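Dry Goods Club: Frequently Asked Questions

How does the club work?

Members of the Clistunine Dry Goods Club order rice, beans, lentils, oats and flour together once a month. We buy in full sacks, divide them by weight, and charge each member the wholesale price plus a 5 percent handling fee. The fee pays for bags, labels and the use of the hall.

Who can join?

Anyone living in Clistunine or Galtton. You don't need to order every month. If you skip a full year we take you off the list, and you can sign up again at any time.

What does membership cost?

Joining costs $40, paid once. It is a deposit and you get it back when you leave, provided your account is settled.

When do I order and when do I pick up?

The order sheet closes on the last day of the month at 9 p.m. Pickup is on the second Thursday, from 4 p.m. to 7 p.m., at the side door of the hall on Prodeck Street. If you can't come, send someone with your member number. Orders left after 7 p.m. go back into stock and you are charged the handling fee only.

Is there a minimum order?

Two pounds of any one item. Above that you can order in one-pound steps. Whole sacks can be ordered too, and those carry no handling fee.

Where does the food come from?

Most of the rice and all of the beans come through Nikolaidis, a wholesaler. Flour and oats come from a mill two counties over. The supplier and the country of origin are printed on every label.

How much did the club buy last year?

2,833 pounds in total. Rice was the largest item, followed by black beans and rolled oats. We have 200 members on the list, though far fewer order in any given month.

Do I need to rinse the rice?

White rice, yes, if you want the grains to stay separate. Put it in a bowl, cover with cold water, stir with your hand and pour the water off. Repeat until the water is mostly clear. Short-grain rice for pudding can go in the pot as it is.

Do I need to sort dried beans?

Yes. The beans are machine cleaned, but a small stone gets through now and then. Spread them on a light-colored plate or tray, a handful at a time, and take out stones, clods of dirt and shriveled beans. Rinse them afterward.

How long do dried beans keep?

They are safe to eat for years if kept dry, but they take longer to cook as they age. We suggest using them within a year of the date on the label. If yours are still hard after two hours of simmering, they are probably old. A pinch of baking soda in the soaking water helps.

And rice?

White rice keeps for several years in a closed jar. Brown rice contains more oil and turns stale in six months or so at room temperature. Keep it in the refrigerator or freezer if you buy more than you will use by then.

I found small moths in my cupboard. What should I do?

Throw out anything with webbing or larvae in it. Vacuum the shelves and the corners, and wipe them down. Put new grain in the freezer for four days before you store it, and use jars with tight lids. Paper and thin plastic bags will not keep pantry moths out.

Can I bring my own containers?

Yes. Bring them clean, dry and marked with your member number. Emilian Tănase weighs them empty at the door so that you pay for the contents only.

Who do I contact about a mistake in my order?

Write to Zlatko Vasić through the contact form and include your member number. Please report short weights within a week of pickup. 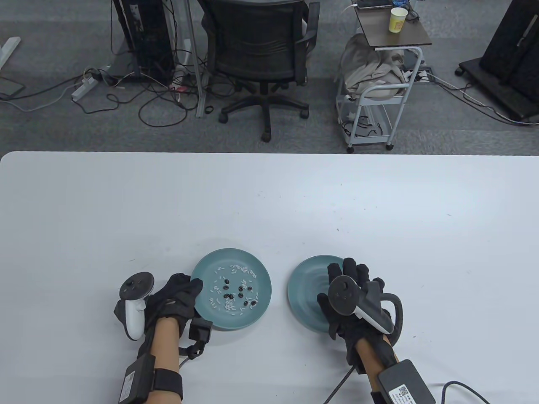
Refunds are credited to your next order. If you would prefer a check, say so on the form and it will be mailed at the end of the month.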